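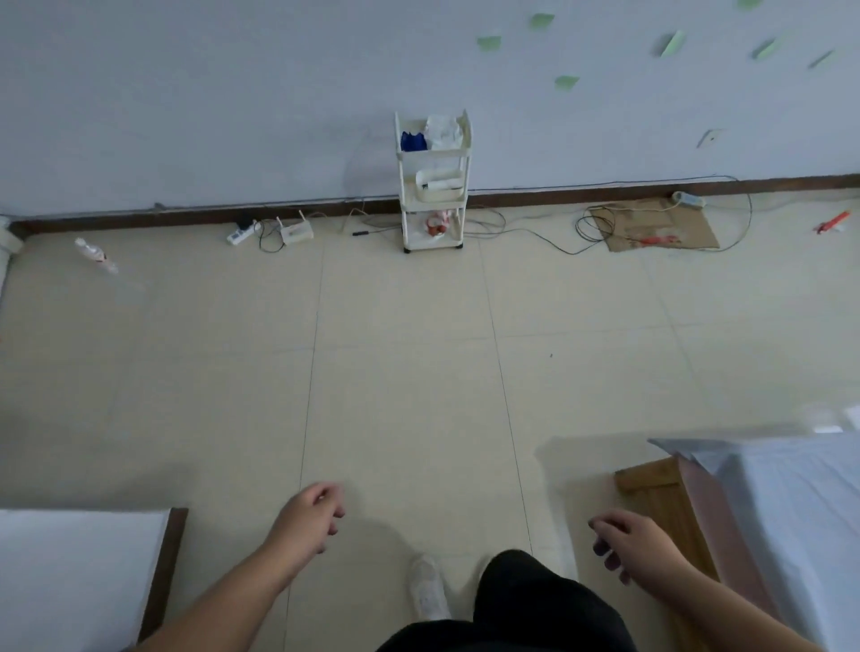

Zwei Hände über einem hellen Fliesenboden

Was ist ein Waffenstillstand?

Wenn zwei Gruppen gegeneinander kämpfen, können sie vereinbaren, damit aufzuhören. Das nennt man Waffenstillstand. Die Soldaten behalten ihre Waffen, aber sie dürfen nicht mehr schießen.

Ein Waffenstillstand ist noch kein Frieden. Für einen Frieden müssen sich beide Seiten auch über den Streit selbst einigen. Das dauert oft viele Jahre.

Manchmal gilt die Pause nur für kurze Zeit. Im Mai schwiegen die Waffen in der Stadt Lultlow für 4 Tage. In dieser Zeit fuhren Lastwagen mit Mehl, Wasser und Medikamenten hinein. Über 600 Menschen konnten die Stadt verlassen, darunter 200 Kinder. Viele von ihnen wohnen jetzt in Zepeda bei Verwandten oder in einer Schule.

Wer passt auf, dass sich alle daran halten?
Meist sind das Beobachter aus anderen Ländern. Sie schreiben auf, wenn doch geschossen wird. In Lultlow waren es neun.

Was passiert, wenn jemand den Waffenstillstand bricht?
Dann wird oft wieder gekämpft. Manchmal reden die Gegner aber weiter und versuchen es noch einmal.

Wörter zum Nachschlagen: Flucht, Grenze, Vertrag

Stand: 11.12.2018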